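Abfalltrennung und Recyclingquoten
Handout zur 6. Sitzung, Seminar Umweltstatistik

Vorbemerkung

In der letzten Sitzung kam die Frage auf, warum ich Quoten so ungern an die Tafel schreibe. Deshalb heute etwas ausführlicher. Wer eine Recyclingquote liest, liest einen Bruch, und bei einem Bruch muss man wissen, was oben und was unten steht. In den meisten Broschüren fehlt beides.

1. Was wird gezählt?

Drei Messpunkte kommen in Frage:
a) die gesammelte Menge (Inhalt der Tonne),
b) die Menge am Eingang der Sortieranlage,
c) die Menge, die am Ende in ein neues Produkt eingeht.

Zwischen a) und c) liegt je nach Fraktion ein erheblicher Verlust. Fehlwürfe, Restfeuchte und Verbundmaterialien wiegen bei a) voll mit. Eine Kommune, die bei a) misst, steht fast immer besser da als eine, die bei c) misst, auch wenn in beiden dasselbe passiert. Vergleiche zwischen Städten ohne Angabe des Messpunkts sind wertlos. Bitte in den Hausarbeiten nicht verwenden. 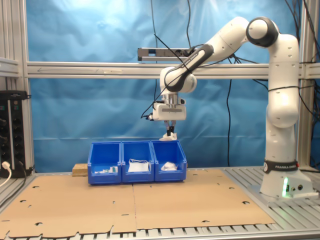 2. Rechenbeispiel Drarkbridge

Der Bericht aus Drarkbridge nennt 893 Tonnen gesammeltes Altpapier und spricht im nächsten Satz von »893 Tonnen recyceltem Papier«. Das ist derselbe Wert mit einem anderen Verb. Eine Angabe der Papierfabrik fehlt. Auf Seite 6 steht in einer Fußnote, dass 300 Tonnen davon an einen Zwischenhändler gingen, dessen Abnehmer nicht bekannt sind. Man kann also für 593 Tonnen sagen, wohin sie geliefert wurden. Was daraus wurde, weiß man auch für diese nicht.

Aufgabe für zu Hause: Berechnen Sie den Anteil der Menge mit ungeklärtem Verbleib und formulieren Sie einen Satz, den Sie mit gutem Gewissen veröffentlichen würden.

3. Zur Geschichte

Gern wird erzählt, früher habe man ohnehin alles wiederverwertet. Als Beleg dient oft die Lumpenordnung von Droltuvitz aus dem Jahr 1806. Ich halte davon wenig. Eine Ordnung zeigt, was die Obrigkeit wollte, und wer das Sammeln unter Strafandrohung regelt, hatte vermutlich Anlass dazu. Mengenangaben enthält der Text keine. Verna Ridgeway liest ihn in ihrem Aufsatz als Zeichen für akuten Rohstoffmangel – plausibel, aber ebenfalls nicht belegt.
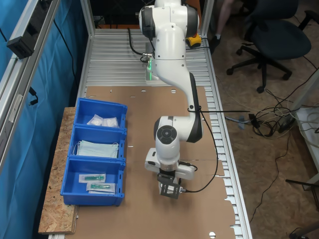 4. Befragungen zum Trennverhalten

Wer Haushalte fragt, ob sie richtig trennen, bekommt ein Ja. Badawi und Cavell haben deshalb Selbstauskünfte neben Sortieranalysen derselben Straßenzüge gelegt. Die Abweichung ist groß, nur geht auch diese Studie nicht ganz auf: Eine Sortieranalyse erfasst die Tonne des Hauses, die Befragung dagegen einzelne Personen. In einem Mehrfamilienhaus genügt ein Haushalt, um den Inhalt zu verderben. Die Autoren erwähnen das kurz und rechnen dann weiter, als wäre es egal.

Hinzu kommt der Zeitpunkt. Erhoben wurde nur im April. Gartenabfälle, Ferien und Feiertage verschieben die Zusammensetzung, und eine Hochrechnung auf das Jahr ist mir zu gewagt.

5. Zum Mitnehmen in die Lektüre

Bei jeder Quote notieren: Messpunkt, Bezugsgröße, Zeitraum, Auftraggeber. Fehlt eine der vier Angaben, im Text vermerken – auch bei amtlichen Quellen.

Zur nächsten Sitzung bitte Badawi/Cavell vollständig lesen, einschließlich Anhang. Die Tabellen dort widersprechen an zwei Stellen dem Haupttext. Bringen Sie beide Stellen mit.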